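Home | News | Events | Founders | Mentors | Alumni | Contact

Ullano opens alumni founders' round, asks everyone to shorten their decks

2021-08-13

Applications opened this morning for the next alumni founders' round at Ullano, the university's startup program, and the first thing applicants will notice is the slide limit. It is five. The previous limit was a polite request for brevity, which one team honoured with 49 slides and an appendix.

The round is open to anyone who has graduated from the university, in any faculty and any year. You don't need a company. You don't need a product either, although the selection panel has asked us to mention that a product does help. What you need is a co-founder (teams of one will be gently paired off at the mixer), a problem that somebody other than your co-founder has complained about, and free evenings until the end of term.

Successful teams get a desk in the Kuhlmann Building, a mentor, and use of the meeting room with the good chairs. Funding is modest. The program office describes it as "catalytic," a word that here means it will cover your web hosting and a fair amount of coffee.

Two companies from the last intake will be speaking at the information evening. Trultano makes booking software for community halls and now has over two paying customers, a figure its founders would like repeated as often as possible. Fimia started out as a meal-planning app, became a recipe archive, and spent a short spell as a newsletter. It currently sells labels to small jam producers and is, to the mild annoyance of its former mentors, turning a profit. 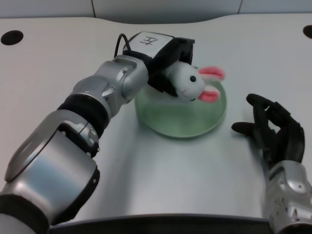 Both teams have agreed to take questions afterwards, including the awkward ones about who owns what. Anyone hoping to sign up a co-founder on the night should bring a one-line summary of their idea and be ready to hear it has been done before. It usually has, and the panel has never held that against an applicant who could explain why theirs would be cheaper.

The information evening is free and will be held on the ground floor of the Kuhlmann Building later in August. Registration is through the alumni portal, which has been fixed. If you were told in the last round that your graduation year did not exist, please try again.

Related items
Mentor sign-up: what we ask and what we can't pay
Fimia moves out of the Kuhlmann Building, leaves jam
Writing a budget your accountant will recognize
Alumni portal: known issues

Contact the program office | © Ullano | Back to top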